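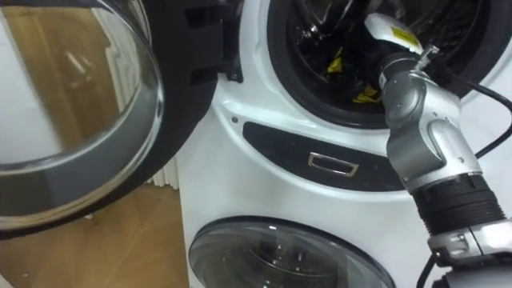 The Hurkness arm reaching into the upper drum.

Hurkness Laundry Arm: 4 out of 5
Reviewed by the person who had to find the money for it

I should say up front that I'm not an engineer. I do the buying for our place, which means I'm the one who reads the quotes, loses the quotes, finds them again and then gets asked why the total changed. So if you came for motor talk, there are better reviews than mine! What I can tell you is what it was like to plan for this thing and pay for it, and which parts of the quote deserved a slower read than I gave them.

We looked at two arms, the Hurkness and the Skelance. The Skelance was the cheaper one on paper and the brochure is lovely, but the gripper was a separate purchase, and so was the stand, and by the time I had added those in I was so close to the Hurkness price that I had to go and make tea. Hurkness puts the arm, gripper and stand on one line. I can't tell you how much I appreciated that one line.

The job we wanted it for is simple to say: taking laundry out of a front loader, and putting it in, on a stacked unit with one round door above the other. Please measure yours before you call anyone. I gave the dealer (Clonstead, very patient on the phone) the height of the whole stack, quite proud of myself, when what they needed was the height of the middle of each door opening and how far each door swings. A deep, bowl-shaped glass door takes up a surprising amount of room once it's open, and the arm has to come in from the other side of it. Moving our stand to suit meant a second visit, and the second visit was billed.

We kept a tally through April and tried 104 pickups with small, bright pieces of cloth. It's good at these. Dark socks against a dark drum are a different story, and I'd want to see a demo with your own laundry before you sign. The upper door gave us less trouble than the lower one, where the arm has to fold itself down in a way that makes me want to hold its elbow.

Now, the budget. Put the cables in it. I mean it, the cables! They hang along the arm and they need somewhere to go, and the clips and sleeves came as an extra. Put in training time for 2 people as well, even if you only plan on one. And ask what the support plan covers. Ours is through Panicker and includes 5 calls, and I used the first one to ask where the power switch was.
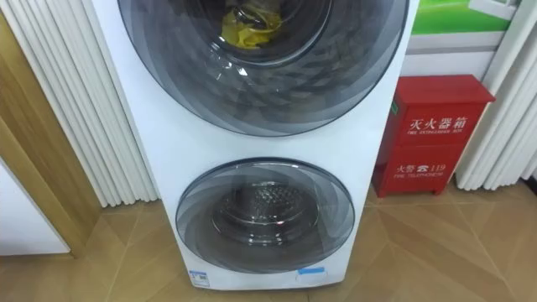 Usha Achari wrote in to ask whether a small place with a single stacked machine can really justify an arm, or whether the money would go further on a second washer. We run one stack too, she wrote, and the slow part for us has always been folding.

It's a fair question, and if folding is your slow part then I'd hold off, Usha, because this arm doesn't fold a thing. For us it was the bending and reaching that we wanted to take off people, and I could put a cost on that. If you can't, ask Clonstead about renting first. They'll quote by the month, and they took part of the rental off the price when we went ahead and bought.

I've held back one star for the cable clips and the second visit. I'd still order the Hurkness again, with a tape measure in my other hand.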